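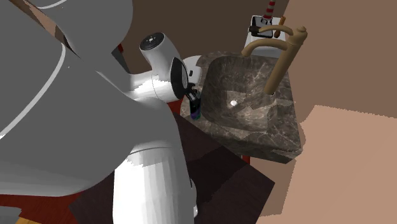 Vistport forum > Mail and desktop > Rules not running after update

skinumlow_dan
Has anyone else lost their mail rules since updating? I had 27 of them, all lovely and tidy, and now new messages just sit in the inbox. My test message had an attachment, and the rule says anything with an attachment goes to "Bathroom". It stayed put! If I pick Apply Rules by hand it works perfectly, so the rules themselves must be fine.

Danuta Wróbel
Ooh, I love a rules problem! Check the order first. Open the list and see if one near the top has "stop evaluating rules" in it. Mine had jumped up to the first spot (no idea how) and everything under it was ignored. Drag it to the bottom, close the window, send yourself another test.

tin_kettle
Order won't do it if applying by hand works. It's the same list either way. I'd say it's a server rule getting there first. Log in to webmail and look under Filters.

Danuta Wróbel
Fair point, but mine did work by hand, as I was only selecting one message at a time. Worth a minute of anyone's time!

skinumlow_dan
Tried the order, no change. Webmail has 3 filters I'd completely forgotten, all from when I was with Dorkoler. Do I delete them?

Nelu Nistor
Switch them off first and leave them a day. And please copy your rules file somewhere safe before you touch anything else - I rebuilt 11 rules from memory in February and I'm still finding ones I missed.

tin_kettle
A day is overdoing it. Switch off, send a test, done.

Nelu Nistor
Depends how much post you get. I have 1000 messages in one folder that say otherwise :)

skinumlow_dan
Filters off, and the test went straight into Bathroom!! Brilliant, thank you all. The only one still misbehaving is the Ó Briain newsletter, which lands in Junk whatever I do.

Danuta Wróbel
Hooray! For the newsletter, add the sender to your contacts, then have a look in the Junk settings for "sender is in my contacts" and tick it.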